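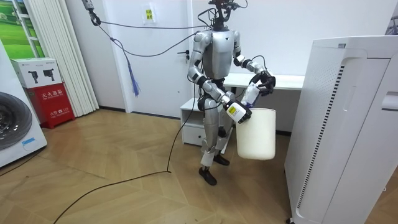 Full-body set with a multi-fingered hand on each arm, bucket and spray bottle task.

Benlow Two-Hand Evaluation Set
Product code: BTS-2
Category: Hands and grippers / Evaluation and hire
Availability: hire or purchase
Page updated 20 May 2026

The Benlow Two-Hand Evaluation Set is meant for laboratories and small companies that must choose a robot hand and want to try it before they pay for it. You receive one left hand and one right hand, the wrist adapters, the controller and a written test plan. The hands can be fitted to your own arms, or you can book time at our test room in Fakley and use them on our machine.

Most of our customers come to us with a simple two-finger gripper already in use. It is strong and easy to repair, and for boxes on a belt we still recommend it. The difficulty begins when the work is made for human hands, such as cleaning, fetching and putting away. For such work we made a comparison between the Benlow hand and our older parallel gripper, the Gavov P, with the same arm, the same controller and the same operator. The results are given further down this page.

What is in the set
Left hand and right hand, black finger covers
Wrist adapters for the Saha arm series
Controller with power supply
Hand cables and strain relief clips
Spare finger covers for both hands
Test plan and score sheets, printed and as a file
Hard case

How we compare the hands
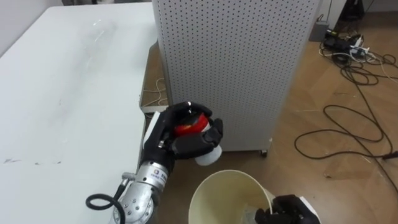
Two-handed tasks are the part of the test plan where the choice of hand matters most. When both hands are working near each other, a wide gripper body blocks the view of the head camera and the operator begins to guess. The left hand has closed on the red cap and the shoulder of a small bottle, with the thumb pressing from the other side, while the right hand keeps a cup under it, and the body of the bottle is still in the open for the operator to see. With the Gavov P the same grip is possible only if the bottle is turned first, and this costs time. We ask the operator to do each task without practice, then again after a short training, and we write down both scores. A drop counts as a failure even if the object is not damaged.

The full plan consists of 91 short tasks. They are divided into light grips, wide rims, bags and soft packing, bottles and sprays, and tasks where one hand holds and the other hand works. You do not have to do all of them. Sarita Nigam, who wrote the plan, advises new customers to begin with wide rims and bottles, as the differences between hands are easy to see there.

Results in our own room
Wide rims: the Benlow hand was better in most tasks. The Gavov P held well but slipped when the object was tilted.
Bottles and sprays: the Benlow hand was clearly better.
Bags and soft packing: both had trouble. The fingers find the edge of a bag more often, but thin film can still slide out.
Flat boxes: the Gavov P was faster, and we would choose it again for this work.

The set has now done more than 600 hours of work in Fakley. In this time we changed the finger covers regularly and one hand cable. The cable was damaged at the wrist, where it bends the most, and for this reason the strain relief clips are now included in every set.

Fitting and cables
The wrist adapter is fixed with four screws. Please leave a loop in the cable at the wrist so that the hand can turn fully. Before the first movement, check that the loop cannot catch on the edge of a table or cabinet.

Questions from customers

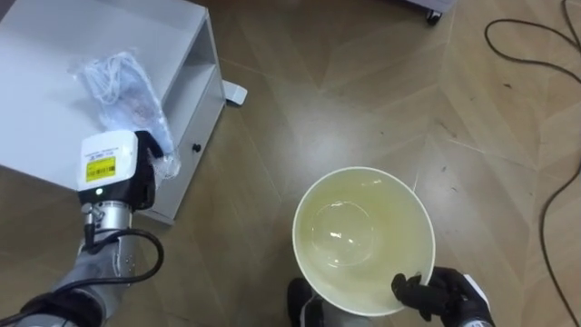

Can I hire only one hand?
You can hire a single hand, left or right, with the same controller. The two-handed tasks are then left out of the test plan and the price is lower.

How long is the hire period?
The usual period is two weeks. It can be made longer if the next customer has not yet booked.

Does the set work with arms from other makers?
At the moment we supply adapters only for the Saha series. An adapter plate with open drawings is planned for September.

Booking and contact
For hire dates and visits to the test room, please write to Sumaiya Wickramasinghe at the Benlow sales desk. Tell us which arm you use and what objects you want to handle. You may bring your own objects to Fakley if they are clean and can be lifted with one hand.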